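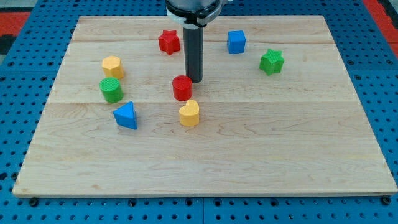 A reader from Drurka wrote in after my last column to say that sorting plastics by color is a waste of effort, and that the only thing a recycler should care about is the resin. The letter was short and confident, and I agree with half of it. Resin comes first. A load of polypropylene with polystyrene mixed through it is worth very little, however well the colors match. But the claim that color is cosmetic, and that the market should learn to live with gray, deserves a longer answer than the letters page allows.

Start with what happens to mixed-color rigid plastic. It is ground, washed, melted and pelletized. The pigments stay in. Red, green, blue and yellow in equal parts give a muddy brown, and the usual remedy is to add carbon black until the brown is hidden. Black pellet is a sound material for drain pipe, pallets and plant pots. It is a poor material for anything that will be sorted again, as the near-infrared units in most plants read reflected light and carbon black absorbs it. A black pot goes down the line unread and leaves with the residue.

So the second life of a mixed bale tends to be its last. My objection to the resin-only view rests on this point, and I have not seen it answered. A process that recovers the polymer once and then makes it invisible to the next sorting line should not be credited as if it were a loop. It is a delay. A delay has value, and it should be priced as a delay.

The plant at Kikent gives a fair test. For two years it ran a resin-only line and sold a single grade of dark pellet. In October it added a color stage for polypropylene, with separate bunkers for white, natural, and everything else. Throughput fell, as expected, and the operators complained about the extra bunker changes. The white grade sold at a premium of 60 dollars a ton over the dark one. The premium did not cover the full cost of the stage, and those who oppose color sorting quote this result often. They leave out that the plant also pays to dispose of its residue, and that nothing in the accounts charges the dark grade for the residue it will become at somebody else's plant.

The standard reply is that detectable black pigments exist. They do, and they work. They also cost more than carbon black, and a molder making plant pots has no reason to buy them. Pramanik, which supplies compounders across the region, lists a detectable black in its catalog and sells very little of it. Voluntary adoption has had a long trial. I would put a fee on carbon black in any household item under 872 grams, a limit chosen to catch trays, tubs and toys and to leave pipe and pallets alone. The exact number can be argued over. The fee should be high enough to close the price gap between the two pigments and no higher.

A second change would cost less. Manufacturers use far more shades than buyers can tell apart. Zokach, a housewares maker, carried 100 masterbatch codes in its last product list, many of them separated by differences that show up on a spectrophotometer and nowhere on a store shelf. A short palette of strong, well-separated colors would make optical sorting faster and would let a recycler sell a red that is red. Designers object that this limits them. It does, in the same way that standard screw threads limit them, and the trade absorbed that restriction long ago.

I accept that small plants cannot carry a color stage alone. Shared secondary sorting is the sensible arrangement: local lines separate by resin, then ship baled polypropylene and polyethylene to a regional site for the color split. Transport adds cost, but baled rigid plastic is dense enough to travel. The regional site should publish its residue rate by color each quarter. Without that figure, the argument between my reader and me cannot be settled, and at present no plant in the region is required to report it.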